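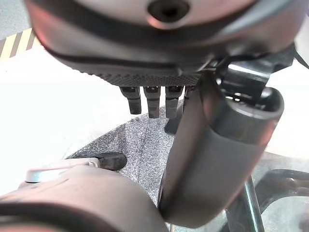 Kerkosness Floor Pickup Set

Notes for people using the files. Maintained by Duarte Bastos and Asif Virk. Last edited 30 Dec 2025.

What is in the set

Short recordings of everyday floor tidying: small items are picked up, moved to a bin or a shelf, and put down. The set has 51 sessions. Each session covers one tidying task from start to finish, including the failed tries. The floor is white, with a gray speckled mat, in the sample still.

Items

The item list is in items.csv. It covers socks, dish towels, plastic cups, paperback books, and soft toys. Each item has a short name, a rough size class (small, medium, large), and a note if it changes shape when lifted. Socks are listed one by one, so a pair takes up two rows.

Tasks

clear_floor: move every listed item off the floor and into the bin
sort_soft: put cloth items in the bin and leave hard items where they are
shelve_books: put the books on the low shelf, spine out
return_one: put one named item back at its marked spot

Layout

sessions/ has one folder per session
items.csv has the item list
tasks.csv matches each session to its task
splits/ has train.txt and test.txt
stills/ has single pictures

The test split has 10 sessions. None of them are repeated in train.

Labels

Asif wrote the first pass of labels and Duarte checked them. A label gives the item, the start time, the end time, and one of three results: placed, dropped, or left. If an item landed on the rim of the bin and stayed there, it was labeled placed. Folded towels that came open on the way were also labeled placed. Filter on the shape_change column if that matters for your work.

Known problems

The item name "cup_b" was used for two different cups in the first 5 sessions. Use the session folder together with the name to tell them apart.
Books are sometimes labeled by cover color and sometimes by number. A lookup table is in items.csv.
Time stamps are in seconds from the start of the session. They are not clock times.

Changes

1.1: fixed wrong end times in shelve_books, added the shape_change column
1.0: first release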